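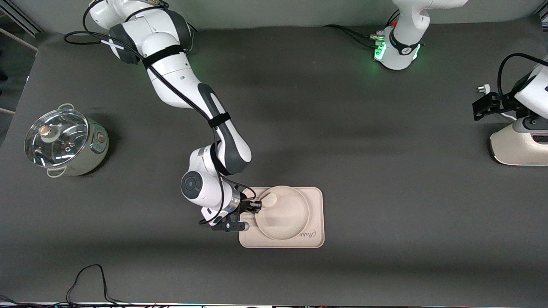

Cream tray with a round plate sitting in its recess.

Wimberg Early Years Certificate
Handout 4: Dough
Octavian Chiriac

Bring this to class along with the observation sheet from Handout 3. If you have lost the observation sheet, draw yourself a new one. It had four boxes on it and you were there when we made it.

1. What we are covering

Last session was water, and most of your shoes have recovered. Tonight we move on to dough: cooked dough, uncooked dough, salt dough, and the stuff in little tubs from the store. We will make two of them in class. You will also plan a forty-minute dough session for a group of three- and four-year-olds, and then plan it again after I have asked you where the sink is.

Readings are chapter 6 of the course pack and the two pages on allergies that come after it. Please read the allergy pages first. People tend to read chapter 6, get excited about food coloring, and stop.

2. Why dough gets its own evening

Dough pushes back. Water goes wherever it likes and blocks stay where they are put, but dough has opinions, and a child of three will happily spend a long time finding out what those are. Squeezing, rolling and pinching all use the small muscles of the hand, the same ones that will later have to manage a pencil and a coat zipper. You will hear this called fine motor development. When a parent asks what their child did all morning, you may say "fine motor development" or you may say "made a worm." Both are accurate. I recommend saying both, in that order.

There is also a good deal of talk at a dough table. Children who say very little on the rug will narrate a sausage from beginning to end. Some of this is because their hands are busy and they aren't being looked at. Sit beside them, work on your own lump, and keep your eyes mostly on it. Adults who lean in with a bright voice and ask "And what are YOU making?" usually get the answer "dough," and they deserve it.

3. Cooked dough (the one we make first)

2 cups plain flour
1 cup table salt
4 teaspoons cream of tartar
2 cups water
2 tablespoons vegetable oil
Food coloring, if you must

Put everything in a large pan over medium-low heat and stir. For a few minutes it will look like a mistake. Keep stirring. It will go lumpy, then very lumpy, then pull together into a ball quite suddenly, usually when you have looked away to complain. Take it off the heat once the shine has gone and it no longer sticks to a clean finger. Tip it out and let it cool until you can knead it, then knead for three minutes.

Cooling takes longer than you think. The outside will feel fine while the middle is still hot enough to surprise somebody, so cut the ball open and check before it goes anywhere near a child. Cook it without the children in the kitchen. I know there is a lovely photograph in the course pack of a child stirring a pan. I have asked for it to be removed.

Color goes in with the water if you want an even result. If you want marbling, knead it in afterward and accept that your hands will be green for the rest of the day. Wear gloves if you are going somewhere nice.

Stored in a sealed tub, cooked dough lasts several weeks. If it sweats, knead in a little flour. If it smells, throw it out. Do not ask a colleague to smell it as well.

4. Uncooked dough (the one the children help with)

2 cups plain flour
1/2 cup table salt
1 tablespoon oil
3/4 cup water, added slowly, by you

Any child can help with this one, and they should. Let them tip, scoop and stir. Expect the first measuring cup of flour to reach the bowl more or less whole and the second to reach the bowl, the table and a sleeve. Put out twice the flour you need.

The water is where it goes wrong. Someone will pour in the lot. Keep the jug on your side, give each child a small cup with a splash in it, and go around the table in turn. If you end up with paste anyway, call it paste, hand out spoons, and make another batch next to it. I once watched a student at Zendstead spend the whole session trying to rescue a bowl of paste while six children stood and waited. The paste was never in any danger. The session was.

Uncooked dough is grainier and dries out by the next morning. Make it, use it, get rid of it.

5. Salt dough (the one that goes home)

Equal parts salt and water, twice as much flour. Bake the finished pieces at 200 degrees Fahrenheit until they are hard all the way through. A thin disk takes two to three hours. A thick hedgehog takes as long as a thick hedgehog wants. Make flat things.

Poke the ribbon hole before baking. I put this in every handout and every January I am shown a tray of beautiful ornaments with no holes in them.

Write names on the back while the dough is soft. To the child who made it, each of these lumps is completely distinct from all the others, and there will be tears if you guess.

6. Allergies, skin and salt

Wheat flour is no good for a child with a wheat allergy, and that includes at the next table over, where it drifts. For a child with celiac disease, speak to the family before planning anything; hands go in mouths. A rice flour version is in the course pack. It crumbles more, and if you serve it to the whole group, there is no separate special lump for one child to feel strange about.

All of these recipes are very salty. A nibble usually puts a child off a second nibble, but a larger amount can make a small child seriously ill, and it is dangerous for dogs. Supervise closely, do not send salt dough home without telling the adult what is in it, and put any child who is still eating everything with something else entirely. Salt also stings cuts and eczema. Check hands first. Chapter 6 manages to mention this only in a footnote.

7. Tools, or the case for fewer

Most dough tables I visit have too much on them. There is a bucket of cutters, a bucket of rollers, a plastic machine that squeezes out spaghetti, and somewhere under it all is a piece of dough the size of a walnut. Turn this around. Give each child a lump as big as two of their own fists, and for the first ten minutes give them nothing else.

After that, bring out one kind of thing:

- rolling pins, or lengths of dowel
- blunt knives and craft sticks for cutting
- a garlic press (supervise it, and hide it afterward from the staff kitchen)
- things that leave a print: forks, shells, big buttons, the sole of a clean toy boot

Leave the cutters until last, or for another day. Once there is a star-shaped cutter on the table, everybody makes stars, and you could have bought stars.

8. In-class exercise: plan a session

Work in pairs. You have 21 minutes, timed by the clock over the door, which is the only one I recognize. Your plan should say:

- which dough, and who makes it
- how the table is set and where you are sitting
- what comes out after the first ten minutes
- two things you might say, and one thing you will stop yourself saying
- how it ends, and who is washing whose hands

Please pay attention to the ending. Plans in this course tend to be rich and detailed up to minute thirty-five and then say "tidy up." Children can do a great deal of this. They can press a big ball of dough onto the crumbs to pick them up, they can carry tubs, and they can wipe a table with tremendous energy and mixed results. Warn them five minutes ahead. Dough should be swept up dry. Anyone who mops a floury floor will learn how wallpaper paste was invented.

9. For next time

Run a dough session at your placement and fill in the observation sheet for one child. Write down what the child did and said, in plain words. "Rolled dough flat, put it on his head, said hat" is a good note. "Explored creativity" is not a note. Half a page is plenty. Last year I received one of 3,000 words, and the child had left the table in the second paragraph.

Bring an apron and an old baking sheet. Next session is Handout 5, Glue, and I would wear something you dislike.

Wimberg Early Years Certificate | Course office: Room 4, Soliman Building | Handouts may be copied for classroom use | Back to top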